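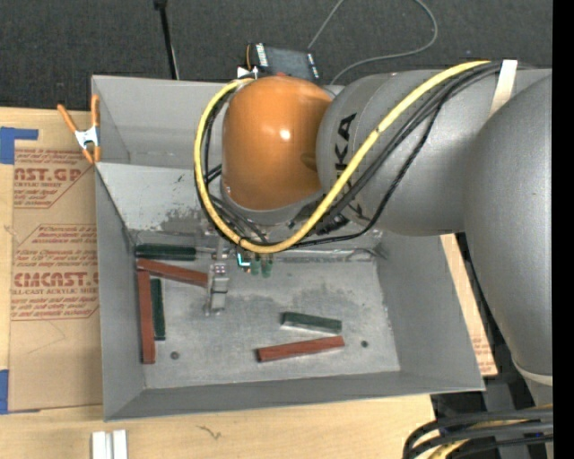 Green and brown blocks in a metal bin.

The Barrera Inheritance

By the time the solicitor had found his glasses, two of the cousins had stopped speaking and a third had eaten all the biscuits.

"To my niece Berenice Ayala," he read, "who once told me that my curtains were brave, I leave the curtains."

Berenice had driven 247 miles for this. She wrote "curtains" in her notebook and underlined it, so as to look like a person receiving something.

Great-aunt Soledad Huerta had lived for most of her life at Barrera, a tall thin house on a hill above the town of Trastier, and had spent the last part of it telling each of her relations, in strict confidence, that the house would go to them. She told Aurelio over the telephone. She told Natalia in a Christmas card. She told Berenice in the car park of a garden centre, gripping her wrist so hard it left a mark. All three had since been very good about birthdays.

"To Aurelio Chávez," the solicitor went on, "the piano, provided he removes it himself."

"It's on the third floor," said Aurelio.

"It says here she was aware of that."

Natalia Aguirre got the stamp albums. She had never collected stamps. She had praised them one wet afternoon when she was eleven because there was cake on the same table, and had been hearing about them ever since. She said how touched she was and looked at the ceiling, where there was a damp patch in the shape of Portugal. She had been planning to paint over it.

"And the house?" said Aurelio, in the voice of a man asking what time the buses stop.

The solicitor turned a page, and then turned it back again. "The house and its contents, less the curtains, the piano and the albums, go to Fengying Duan."

The cousins looked at one another. Then, more slowly, they looked at the woman by the window, whom each had taken for somebody else's wife.

"Hello," said Fengying Duan. "I did her Thursdays."

"Her what?" said Natalia.

"Cards. We played cards on Thursdays. I live across the road."

"And she left you a house for that?"

"Well, I was winning," said Fengying. She opened a large handbag and took out a school exercise book, soft at the corners, and laid it on the desk. Every page was ruled in columns. There was an F at the top of one and an S at the top of the other, and the S column was mostly blank. "We started with matchsticks. Then she said matchsticks were for children."

The solicitor read the last page with more interest than he had shown in anything so far that day. Soledad had staked the garden shed in May and lost it by teatime. The dining room had gone in a single evening. The third floor had been put up twice, Fengying having let her win it back out of politeness, and the final entry, in Soledad's own sloping hand, said: Roof and remainder. Damn.

"She cheated, too," said Fengying. "Every week. I never said anything. She was just so bad at it."

Berenice laughed, and had to turn it into a cough.

Aurelio wanted to contest. He said so on the steps outside and again in the café, where he drew a plan of his case on a napkin. The trouble was that the case needed Soledad to have been confused, and he had spent years telling everyone she was sharp as a tack. He had said it in a speech. There was a recording of him saying it, with applause.

"What's the place worth, anyway?" said Natalia. "It leans."

"It has character."

"Aurelio, you put a pea down in the hall and it ends up in the kitchen."

They went up the hill in the end, all three in Berenice's car, because the curtains had to be fetched and Aurelio wished to glare at the piano. Fengying had got there first. She had the kettle on and had set out four cups, and she did not behave like an owner at all, apart from telling Aurelio to wipe his feet.

The curtains were orange, with parrots. They had faded in the middle and stayed fierce at the edges. Berenice stood on a chair and unhooked them, and the light came into the sitting room in a way that was unkind to everything in it.

"Oh dear," said Fengying. "I think I liked it better before."

"You could have them back."

"No, no. She was very clear. She said you'd be the only one who'd never dare throw them away."

It was true, and Berenice folded them over her arm with some bitterness. Up on the third floor Aurelio could be heard playing the only tune he knew, with several of the notes missing. Natalia had opened the first album to be polite and had not said a word since page four.

Fengying sat down at the table by the bare window and moved the sugar bowl to one side. She took a pack of cards out of the handbag.

"It's a big house for one person," she said, shuffling. "I don't suppose any of you play?"

Aurelio was down the stairs before she had finished dealing.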